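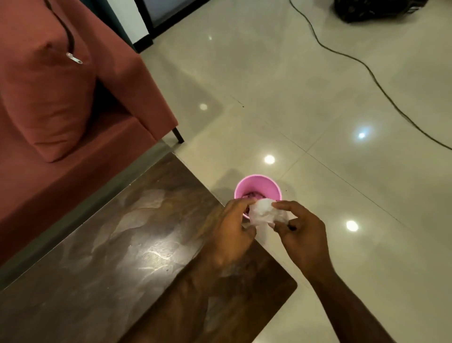

Figure 4.1 A crumpled white tissue held over the mouth of a small pink cup.

Chapter 4
Paper and Water

Paper is made from plant fibers, most of them from wood. Each fiber is a thin, hollow strand of cellulose. In a sheet of writing paper the fibers are pressed flat and coated with a substance called size, which slows down the movement of water. In tissue paper there is little or no size, and the fibers lie farther apart. Water moves easily into the gaps between them.

This movement is called capillary action. Water molecules are attracted to cellulose, and they are also attracted to each other. The first molecules climb along the fiber and the rest are pulled along behind them. The narrower the gap, the higher the water can rise before its weight stops it.

Katsuhiko Murakami, an engineer at the Katayama paper mill, measured this rise in strips cut from 24 kinds of paper. He hung each strip with its lower end in water and marked the water line after 30 seconds and again after 90 seconds. In every case the water climbed faster in the first period than in the second – a pattern you will see in your own results in Section 4.3.

Strength is a separate question. Dry paper holds together mainly through hydrogen bonds between fibers, and water breaks many of these bonds. Paper towels are treated with a resin so that they keep part of their strength when wet. Toilet tissue is usually left untreated so that it falls apart in the drain.

In this chapter you will learn to
– explain capillary action in terms of attraction between molecules
– compare the rise of water in sized and unsized paper
– describe how wet-strength resins work

Before you begin, review hydrogen bonding in Section 2.4.

Key terms: cellulose, size, capillary action, wet strength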